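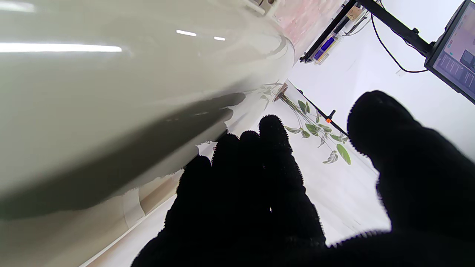
Butmont meat grinder, the bench one. Bought for our co-op's cutting room in April, after the big plant stopped taking small lots. Quick notes, more when I get time.

Does what we need. Beef trim, goat, a bit of mutton. Put 60 kilos through on the first morning and it didn't bog down once. Cold trim only though - warm fat smears and you'll be stripping the head every ten minutes.

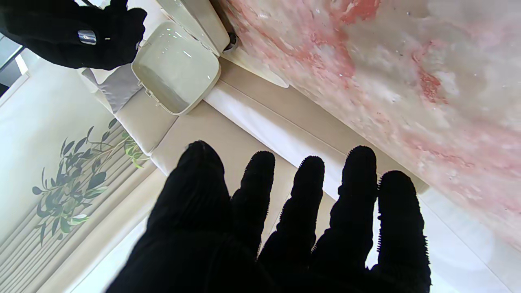 Noise is bad. Sewwandi wears ear defenders, the rest of us shout. Feed tray too shallow as well, bits go over the side if your in a hurry.

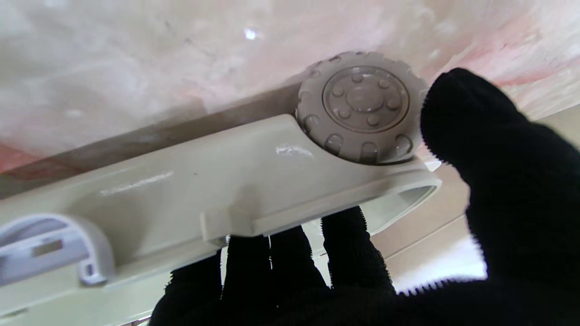

Cleaning and parts

Head comes off with one ring. Knife needs doing after almost 50 kilos, sooner with goat. Spare plates from Khondokar, slow but they did turn up. Manual is useless on reassembly, Jahangir wrote his own and taped it up by the sink.

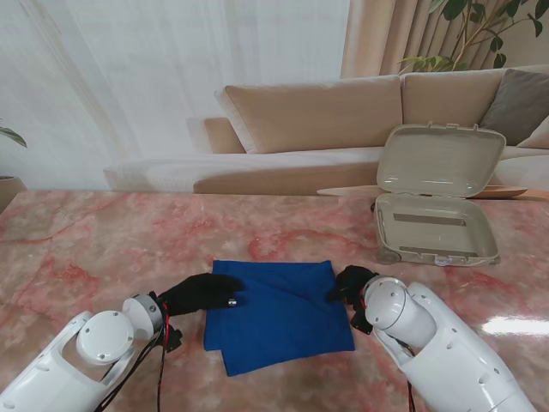
Page 50

Against the old Tonano: faster, easier to strip, worse switch. Wet gloves slip off it. Would I buy agian? Yes, for a small room. Not for a proper line - get the floor model.

Four out of five.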